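Our house rules, version four

I spent most of Sunday afternoon rewriting the rules we use for our simulated arm runs, and since three people have now asked me for a copy, I figured I'd put them up with a bit of the thinking behind them. Get a coffee, I tend to ramble when it comes to this stuff.

A little background for anyone new. Our group at Hurka has been building up a set of tabletop episodes, all in simulation, with one arm and a handful of ordinary desk and kitchen things. The first batch was 3,000 episodes. After I sat down and reviewed them we kept 2,240. That hurt! The arm mostly did fine. What sank us was sloppiness on our side – tasks worded two different ways, objects starting in spots where they already touched, resets that left something half inside something else. So the rules grew out of that pile of rejects, and they've been growing ever since.

The first rule is about wording. One task, one sentence, and the sentence names the object the same way every time. If it's a marker on day one, it's a marker forever, and it doesn't get to be a pen because somebody felt creative after lunch. Quyên Văn keeps the word list and she is wonderfully strict about it. I tried to sneak in "pencil holder" last month and got a very polite note back telling me that we say "pencil cup" in this house.

The second rule covers starting positions. Everything the task mentions has to be within reach and resting flat on the table or standing upright, and there has to be clear tabletop between any two objects. I used to think this was fussy. Then I watched 102 episodes in a row from the old Clukemer set where two boxes had been placed edge to edge, and in nearly every one the physics gave them a tiny shove apart before the arm had even started moving. Now we look from above and from the side before accepting a layout, because from a low angle one thing can hide the edge of another and you'd swear they were touching (or swear they weren't).

Third, and this is the one people argue with me about: the room counts. Our policy is that the floor and wall textures get shuffled, the wilder the better, but the tabletop stays plain while we're still checking grasps. I love a loud tile floor as much as anyone, and I think the variety does the training good. I just want to be able to see the fingertips against something quiet when I'm reviewing at nine at night with tired eyes.

Fourth, open the gripper all the way before you come down over anything thin. 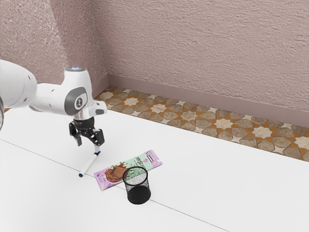
We wrote that one after a long stretch of clipped approaches, where one finger landed on top of the object and pressed it into the table. Sotomayor, our review tool, flags finger contact on the way down now, and a flagged episode goes to a person before it goes anywhere else. I still do 1,000 of those a quarter myself. It's slow, and I've come to enjoy it, in the way you might enjoy shelling peas.

Last, write down why you threw something out. A bare "bad" in the notes column is no use to the next reviewer. "Left finger touched cup before grasp" takes five more seconds, and when we moved everything over to Bomeron in January those little notes were what let us sort the whole backlog without watching it again.

I know there's a gap in here about retries. We haven't agreed on whether a second attempt belongs in the same episode or gets its own, and I go back and forth – if your group has settled it, please write to me, I'd love to hear how you got there. Version five will probably be mostly that.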